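Rundgang Getränkeausgabe, Vereinshaus Kastum
Sonntag, 9. Februar 2020
Geprüft von: Sólveig Hjaltadóttir

So, die Liste vom letzten Mal hab ich ein bisschen umgestellt, ihr findet jetzt alles in der Reihenfolge, in der man reinkommt. Geschirrraum und Kühlung macht Gunnlaugur Mogensen, ich hab nur Tisch, Tabletts und Flaschen angeschaut (und bin trotzdem fast den ganzen Vormittag hängen geblieben!).

1. Tischfläche sauber, keine Klebestellen
Mit Anmerkung. Gewischt ist, aber auf der weißen Platte sieht man gegen das Licht noch leichte Schlieren. Bitte einmal trocken nachgehen, dann ist gut.

2. Tisch steht fest, wackelt nicht
In Ordnung. Hab mich richtig draufgelehnt — nichts.

3. Wand hinter dem Tisch
In Ordnung. Die Fugen zwischen den Platten bitte beim Putzen nicht vergessen, da kommt man mit dem großen Lappen schlecht rein.

4. Tablett ohne Risse, Rand heil
In Ordnung. Einmal rundum mit dem Finger am Rand entlang, auch an den Ecken. Das rote ist mir von allen immer noch das liebste, das liegt so schön in der Hand.

5. Flaschen stehen sicher
Offen. Eine steht auf dem Tablett, so wie wir es wollten, die andere liegt davor auf der Tischplatte, mit dem Deckel fast am Tablettrand. Liegende Flaschen rollen, und auf so einer glatten Fläche erst recht!

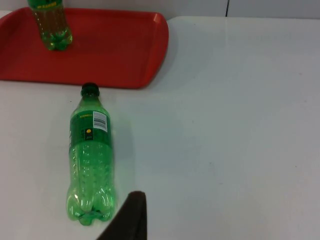

Ritva Lappalainen meint dazu, sie würde Flaschen überhaupt nicht aufs Tablett stellen, sobald es getragen wird. Beim Sommerfest sei ihr genau so eine umgekippt, mitten auf der Treppe, und seitdem nehme sie die Flasche in die eine Hand und das Tablett mit den Bechern lasse sie jemand anderen nehmen.

Da ist was dran. Ich schlage vor: Auf dem Tisch darf die Flasche aufs Tablett, beim Tragen kommt sie runter. Punkt 5 schreibe ich bis September entsprechend um, wenn niemand widerspricht.

6. Deckel fest zu
In Ordnung. Alle nachgedreht, auch die im Kasten unter der Treppe.

7. Leergut getrennt und weggeräumt
Offen. Leergut soll in den Sack von Binard, und der fasst laut Aufdruck 100 Liter, da passt also auch nach einem vollen Nachmittag noch was rein. Was noch auf dem Tisch liegt, kann beim nächsten Gang gleich mit. Bit-na Shim hat gefragt, ob man die Flaschen vorher zusammendrücken soll: bitte nicht, der Automat nimmt sie dann nicht mehr.

8. Tablett leer und an der Wand abgestellt, Mitte vom Tisch frei
In Ordnung. Gerade hingelegt, längs zur Wand, nichts drauf. Bitte immer so, dann bleibt vorne Platz zum Einschenken.
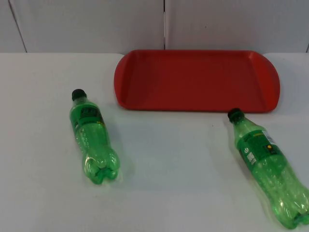

Zu Punkt 7 und 8: Tablett leer an der Wand, davor zwei liegende Flaschen

9. Fußboden vor dem Tisch trocken
In Ordnung. Die Matte von Skala liegt wieder flach.

10. Durchgang zur Tür frei
In Ordnung, Kirsty Lamont hat die Klappstühle gleich mitgenommen.

Offen sind damit 5 und 7. Nachschauen gehe ich vor dem nächsten Kaffeenachmittag, den Zettel findet ihr innen an der Schranktür.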